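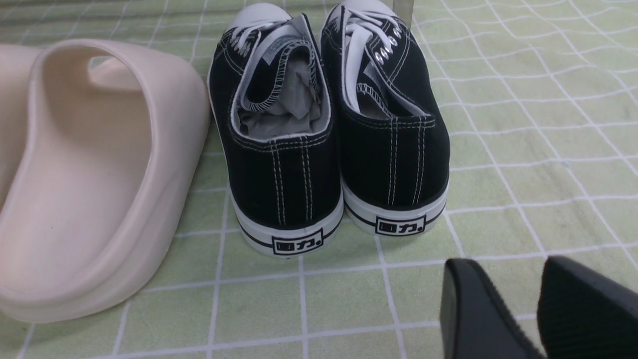
L'usure du talon reste l'indice le plus simple à relever quand on cherche à savoir comment un sol de hall est réellement sollicité. Le passage répété n'use pas un revêtement de manière uniforme : il crée des couloirs, visibles en lumière rasante, qui relient les portes aux postes de travail par le chemin le plus court. La nature des semelles compte autant que leur nombre. Une claquette moulée d'une seule pièce, à semelle épaisse, et une basse en toile noire n'exercent pas la même pression au premier contact, et un même revêtement vieillira différemment selon que l'une ou l'autre domine dans l'établissement. C'est le point de départ de la note technique que Fathima Saha a remise en octobre à la rédaction, et dont nous reprenons ici l'essentiel.

La note porte sur le bâtiment de Savholm, livré avec un sol souple collé en lés dans les circulations et un carrelage antidérapant dans les vestiaires. Le dossier d'origine prévoyait un entretien identique pour les deux zones, avec le même détergent et la même fréquence. Ce choix est courant, il simplifie le marché de nettoyage et il est presque toujours une erreur. Le carrelage structuré retient les graisses dans son relief et demande une action mécanique - brosse rotative, puis aspiration. Le sol souple supporte mal cette même brosse, qui ouvre la couche de surface et fixe ensuite l'encrassement de façon durable.

Les relevés ont été faits avec un brillancemètre portatif, sur une grille de 433 points reportée sur le plan du rez-de-chaussée. Chaque point a reçu 2 mesures croisées, l'une dans le sens de la circulation, l'autre perpendiculaire. L'écart entre les deux valeurs donne une information que la moyenne efface : un écart fort signale des rayures orientées, donc une usure par frottement, alors qu'un écart faible associé à une brillance basse oriente plutôt vers un film de détergent mal rincé. Dans le second cas, un simple décapage suffit. Dans le premier, il faut refaire la protection.
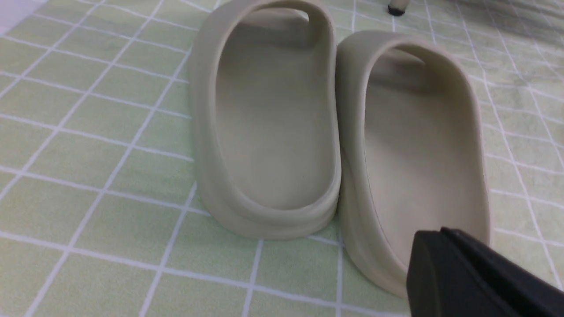 Ashraful Herath, qui suit le lot sols chez Ereteck, fait remarquer que la distinction a une conséquence budgétaire directe. Un décapage suivi d'un rinçage à l'eau claire se planifie sur une nuit, sans neutraliser le bâtiment. Une remise en protection suppose un séchage complet entre les couches et l'interdiction de toute circulation, y compris celle des chariots. Confondre les deux diagnostics revient à payer la seconde opération pour traiter un défaut qui relevait de la première. Herath précise que le cas se présente surtout dans les locaux où le dosage du produit se fait à la main, au bouchon, sans centrale de dilution.

La question du rinçage mérite un développement. La plupart des détergents neutres sont vendus comme ne nécessitant pas de rinçage, ce qui est exact à la concentration prescrite. Au-delà, les tensioactifs non évaporés forment un dépôt légèrement collant qui retient la poussière fine. L'agent d'entretien constate que le sol paraît sale, augmente la dose, et le dépôt s'épaissit. Le phénomène s'identifie sans appareil : on mouille une petite surface à l'eau tiède, on frotte avec un tampon blanc, et l'on observe si une mousse se forme. S'il y a mousse, il y a résidu. Le test doit être fait en plusieurs endroits, car le dépôt est souvent plus épais le long des plinthes, là où la frange repasse sans être rechargée en eau propre.

Les tapis d'entrée constituent l'autre chapitre de la note. À Savholm, la zone de captation s'arrête avant la troisième foulée, ce qui est insuffisant par temps humide. La particule minérale qui franchit le tapis agit comme un abrasif sur toute la première portion du couloir, et c'est là que les valeurs croisées s'écartent le plus. Saha recommande 3 zones successives : un grattage extérieur à lames, un tapis mixte dans le sas, puis un textile absorbant à l'intérieur. L'ordre ne se discute pas, un textile placé en tête se sature et devient lui-même une source de salissure. Les fiches de la gamme Wurero, retenue pour le sas, indiquent un sens de pose par rapport au flux ; il n'avait pas été respecté à la livraison, et les profilés ont été retournés depuis.

Reste le cas des vestiaires. Le joint ciment du carrelage présente une porosité élevée et s'assombrit par plaques. Le recours répété à un produit acide, inscrit au protocole précédent, a creusé le joint au droit des siphons. La note propose de limiter l'usage de l'acide au détartrage constaté, de mouiller le joint à refus avant application et de neutraliser ensuite avec un produit alcalin. Les joints creusés sont à reprendre au mortier époxy, après séchage contrôlé du support.

Le budget retenu pour la première tranche est de 3 000 euros hors taxes, tapis compris et hors reprise des joints. La consultation pour les vestiaires sera lancée séparément par Cassim, qui assure la maîtrise d'œuvre. Les plans annotés et le tableau complet des mesures peuvent être demandés à la rédaction.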